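June
by Mircea Pană

I have been wanting to write up the grasp planner rewrite for a while, and last night at 2 in the morning the last failing test finally went green, so you're getting it now while I'm still excited.

Quick recap if you haven't followed along. Trurkum is my hobby planning stack. It takes a list of objects and a goal, picks a grasp, plans an arm motion to get there, and hands the result to a controller that runs it. For the longest time those were three separate programs that wrote files to each other, and every bug lived in the gaps between them. The grasp picker would choose something lovely that the arm could never reach. The motion planner would give up, and the log would say "no path" and nothing else. Great, thanks!

The rewrite puts the grasp choice and the reach check in the same loop. When a grasp is proposed, the inverse kinematics solver gets a crack at it right away, and if the wrist has to twist past its limit or the elbow ends up inside the table, that grasp is gone before the slow planner ever hears of it. It sounds so obvious written down. I borrowed the idea from a talk by someone at Conumari, who did it for bin picking, and I spent most of the spring finding out how much of my code assumed the opposite.

The part I'm happiest with is the scoring. Each surviving grasp gets a score for clearance (how far the fingers stay from everything that isn't the target), one for how centered the contact is, and one for how much joint travel is left at the end. That last one made the biggest difference. The arm used to arrive at a pan handle with its wrist wound up tight, and then there was no room left to lift and tilt. Now it comes in from the relaxed side most of the time, and the whole motion looks so much calmer.
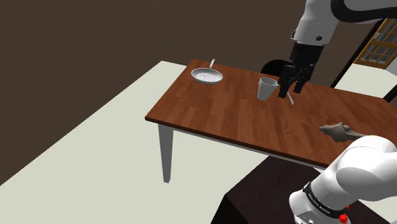 Thin things are still the hard case. A slim handle or a stick lying on a tabletop gives you maybe one good approach direction, and the fingertips have to come down very close to the surface to get hold of it. My old collision margin was the same everywhere, so anything that low got thrown out as a crash. I've split it now - the fingertips get a small margin against the table and the rest of the gripper keeps the big one. I was nervous about that, but over 30 test layouts with thin utensils in them now plan without complaint, and before the change I could count on almost none of them.

Lumpy objects turned out to be a different kind of fun. I'd been wrapping every mesh in a single convex hull, and for a cup that's fine from the outside (although it fills in the opening, so forget about hooking a finger over the rim). For anything irregular it's hopeless, with the hull sticking out into empty air where a finger would fit perfectly well. I swapped in a convex decomposition step, cached on disk so it only runs once per mesh. The first run is slow. After that you don't notice it.

The random seed for a layout goes in its name, and the one that kept me up last night is 1919. It's a nasty one. The sampler found a valid grasp every time, the reach check passed, and the path planner still failed. I stared at it for ages. Maricica looked over my shoulder and asked why the start pose was already in collision, and of course it was, because I'd loaded the gripper with its fingers open wider than the real joint limit. One number in a config file! She has declined a commit credit.

There are now 51 tests in the suite and I've started tagging the slow ones so I can skip them on the laptop. The controller side hasn't been touched yet. It still follows the path with a fixed speed cap, which wastes a lot of time in open space, and I'd love to get proper time scaling in there next. Stanciu, the little trajectory library I've been eyeing, looks like a good fit, although its docs are thin and I may end up reading the source.

If you want to try the new planner, it's on the rollach branch. Delete your old mesh cache first or the loader will pick up the single hulls and you'll see none of the improvement.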